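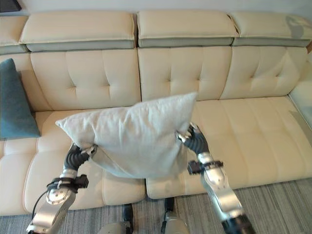

Ticket: Spare hands and wrist brackets for next budget round
Queue: Equipment planning
Opened by: Mostafa Abdel Hamid
Status: Open, waiting on quote
Priority: Normal

Original request

Hi all! I'm putting together the October equipment request for the home tidying project and I'd love some help getting the hand order right before it goes up for approval. We've got one two-armed unit on the living room tasks (pillows, throws, folded towels) and it has been so much fun to watch it get better at soft things. The trouble is that the spares shelf is bare. If a hand goes down, the whole unit goes down with it, and we lose the rest of the day.

What I want to settle in this ticket:

Do we buy one spare hand or a left and right pair?
Do we stay with the Davow fingers or try the Forken ones?
Do the forearm brackets need to be reordered too, or can they be moved over?

Draft quote from Vostmont is attached to the purchasing folder. Lead time on it is 5 weeks, which is why I'm opening this now.

Update 1, 9:40 am

Checked the fault history before spending anybody's money. We have 155 logged pillow and cushion runs on the current pair. Stops blamed on a hand: 12. I went back through all of them and they sort out like this:

Finger slow to close, cleared by a restart: 7
Finger reports closed while still open: 4
Cable pulled at the elbow: 1

So the restart group may not be a hardware problem at all. The four false "closed" reports are the ones that worry me. All four are on the right hand, same finger.

Update 2, 11:15 am

Swapped the finger cable on the right hand with the one spare cable we do have. Ran the self test, clean. Ran the pillow pickup again from both sides and got one false "closed" on the same finger. So the cable is off the hook and my money is on the sensor in the finger itself. Good news for the budget, because Davow sells the finger as a separate part! I had been pricing whole hands.

Question for purchasing: can the quote be split so that fingers are their own line? A finger kit shared between left and right would cover most of what we've seen so far.

Reply from purchasing

Yes, we can split it. Vostmont will quote fingers by the piece, but they want the hand revision first (it's printed inside the palm cover). Please also say whether you still want a complete hand on the same order. Shipping is charged per order, so two small ones a month apart will cost more than one.

Update 3, 1:30 pm

Palm cover off, revision sent. Both hands are the same revision, so that's one less thing to argue about.

I do still want one complete hand, right side. My thinking: finger kit for the small stuff, one full hand for a bad day, and no left hand until the log gives us a reason to buy one. That takes the draft from two hands down to one plus fingers, and leaves room for something I've wanted all year, a second set of Joly pillow covers in different fabrics. The slick ones and the fuzzy ones behave so differently, you really do have to try both.

On the Forken fingers: I like them a lot. The tips are softer and I think they'd be great on thin throws. But they need a different adapter and a fresh calibration, and I don't want to mix that into a repair order. Moving it to the spring wish list.

Update 4, 3:50 pm

Forearm brackets: they unbolt and go back on with a spare hand fitted, no reorder needed. I did strip one screw finding that out, so please add a bag of bracket screws. Also adding cable clips for the outer side of each arm, given the elbow pull in the log.

Revised list for the quote:

Right hand, complete, same revision
Finger kit, by the piece, shared
Two finger cables
Cable clips
Bracket screws
Pillow covers, mixed fabrics

Still open

Vostmont to confirm that a replaced finger doesn't void the warranty on the hand
Software to look at the slow close restarts before we count them as wear
Mostafa to rerun the right hand once the finger is changed and post the numbers in this ticket

Please keep the ticket open until the quote comes back. If you have a soft goods task coming up that needs something on this order, add it in a comment, I'd be thrilled to get it all in one box!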